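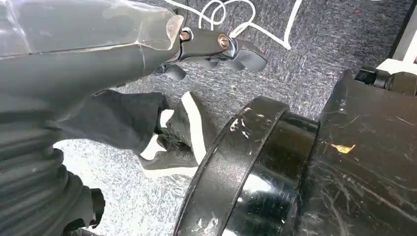
How many demonstrations does it take before a policy trained on this set is worth running on a real arm?

More than we have, and anyone who quotes you a single number is guessing. Our best guess is in the section on results, with the reasons I don't trust it.

24th October
By Nafula Gachanja

Iturra demonstrations, data card

What this is. Iturra is a set of about 3,000 teleoperated episodes of a single arm with a two-jaw gripper, recorded at Undmont for the Ramomow project. Each episode has wrist video, joint positions, gripper opening, and a short written instruction. The wrist view is the main input. If your model expects a fixed overhead camera, stop reading now, as there is none.

Who recorded it. Emiliano Ibarra and Zulema Palma drove the arm. Leandro Montecinos wrote the logging code, and Amancay Insaurralde went through the episodes afterward and threw things out. I wrote this card and did very little of the driving, so take my complaints about it accordingly.

Tasks. The instructions come in 21 wordings, but I would not call them 21 tasks. Most are variations on reach, grasp, lift, and put down. "Pick up the block" and "grab the block" are counted separately in the index and I have argued against that since January. Merge them before you report any kind of generalization score.

Rooms and backgrounds. Four rooms. People call this variety in meetings and I wish they wouldn't. The rooms share the same kind of lighting, and a model can learn the floor as easily as it learns the object. Gray speckled carpet shows up in the wrist view, and so do loose cables, scuffed black equipment, glare off glossy surfaces, and now and then somebody's sneaker. We left all of it in. Cleaning the floor for every take would have given us prettier video and a policy that falls apart in an ordinary workroom — or so the argument goes. We have not tested the argument.

Plastic on the arm. In part of the set the forearm is wrapped in cloudy plastic sheet, taped and creased. In the rest it is bare. The field "sleeve" is meant to record which, and it was filled in by hand at the end of each session. Check it against the video if it matters to you. Leandro trained a small classifier to do that check and it agreed with the field most of the time, which tells you only that the two make similar mistakes.

Success labels. The person driving pressed a key at the end of each episode. That's all a success label means in Iturra. Amancay relabeled 171 episodes after watching them again, and those carry the flag "second_look". She picked them because they looked odd to her, so they are not a random sample and you can't work out an error rate from them. Please don't try. Someone already did, and the figure got into a slide.

Results so far. A baseline called Flakness, trained on everything except the fourth room, does well in the first three. In the fourth it reaches in the right direction and closes too early. My guess, for what it's worth, is that a few hundred more episodes from new rooms would help more than doubling the ones we have. I have no curve to back that up. The runs that would produce one haven't been scheduled.

Known problems

Gripper opening drifts within long sessions. The value is reset at power-on and at no other time.

Wrist video runs slightly behind the joint log. The offset is stored per session. The loader applies it unless you pass raw=True, and then it is your problem.

Idle time at the start of an episode was kept. Zulema waits before moving and Emiliano doesn't, so a model can tell them apart from the first second — trim it or split by driver.

Splits. Use the split by room. The random split is still in the folder for old scripts, and scores on it mean next to nothing.

Changes. If you find a bad episode, send its index and a sentence on what's wrong to Amancay. Corrections go into the next version and old versions stay up unchanged.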